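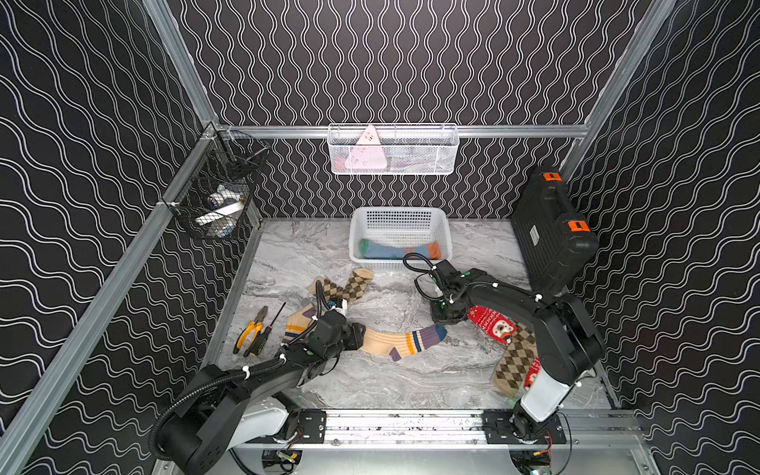 Sock sorting with a white perforated basket on the floor and wire baskets up on the walls.

Sock Sorting at Home: Your Questions

Why use a plastic basket with holes?
Air gets in! Socks that went in a tiny bit damp have a much better chance than they do in a solid tub. A rectangular one is also easy to slide onto a shelf when you finish.

Should I pair as I go or lay everything out first?
Lay it all out. I love this part – a bare stretch of floor, every sock flat, and the matches start jumping at you. Pull out anything with a bright heel and toe first, like the blue-gray one with orange in the basket. Stripes near the cuff come next, and plain black goes last, when you have patience and good light.

My floor is marble-patterned. Will I lose the pale socks?
Beige and white ones can blend in with the veins a bit. Spread a dark towel under them if it bothers you.

Are wire mesh baskets any good for socks?
They're great for bottles and other small things, and hanging one on a post or rail frees up the whole floor. For socks I'd be careful, as a loose thread can snag on the wire. The Loson liner fits most sizes and costs 4 dollars at our Bandara store.

How long do you keep a single sock?
Two washes, then it goes in the odd sock bag. Our Saturday swap table at Torkley had about 500 singles on it last time, and 18 pairs got back together before lunch. People cheered!

Can I fold them in a ball?
You can, but the cuffs stretch. Try laying one sock on the other and folding in thirds – they stand up in a drawer beautifully.

Do you have the old Grokberg folding chart?
Yes, the 1902 one, and it's a beauty. Copies are at the front counter in Torkley. It only covers long stockings, so you'll have to improvise for ankle socks.

What about holes?
Darn them if the rest is sound. Otherwise they make terrific dusters for blinds and baseboards.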